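15th May

Adhesive shear, batch 14. Raíssa mixed the Namova two-part at the usual ratio and I bonded the lap joints on the small jig. Cure was 200 minutes at room temperature. Two coupons slipped during clamping and are marked with red tape; leave them out of the average.

Pull tests after lunch. Highest load 361 N, failure at the bond line, clean on one side. The rest came in lower and more scattered than batch 13. I suspect the solvent wipe. 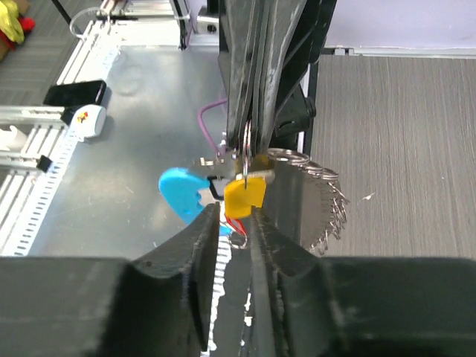

Repeat with fresh wipes and abrade both faces before bonding. Annapurna wants the Pelimex primer tried on half the set. Check the expiry on the tin first. Load cell zero drifted again, see Amândio's note on the inside cover.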